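Journal > Paper and Cloth > Lettering
Last updated: April
Posted by Mayu Oda in April

I have fallen completely for big lettering! It started with a shop sign in Huva, fat round capitals painted by hand, and I stood across the street grinning at it until my bus came and went. Since then I've filled 2 sketchbooks with nothing but alphabets, and the second one is mostly the letter S (still lopsided, still my favorite).

My teacher in all this is Hortensia Condori, who painted signs for years and now runs an evening class above the Uchida bakery. She had us draw one capital 55 times before we were allowed a second one. I picked R, silly me, and by the end my hand ached and the leg finally kicked out the way I wanted. What a feeling!

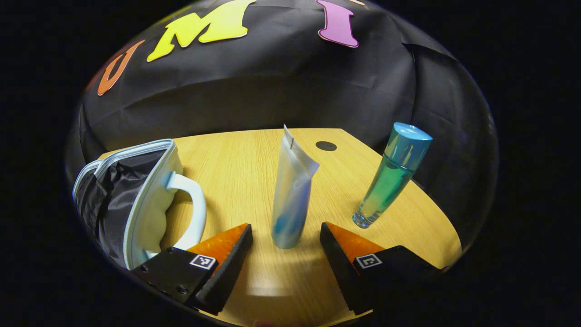
How do you space big letters evenly?
Go by eye. Round letters need to sit a bit closer to their neighbors, and two straight stems side by side want more room. Turn the whole word upside down to check it, and the gaps jump right out.

I tried that on a banner for Rin's birthday, and the A and the V had drifted miles apart. I slid them together until they nearly overlapped, and suddenly it read as one word. I must have moved that V 300 times (fine, some of those were just for fun).

Next I want to try a proper drop shadow, down and to the left, in a dark blue I mixed last night and love to bits. Hortensia says to keep the shadow the same width all the way along, even on the curves. Wish my poor S luck!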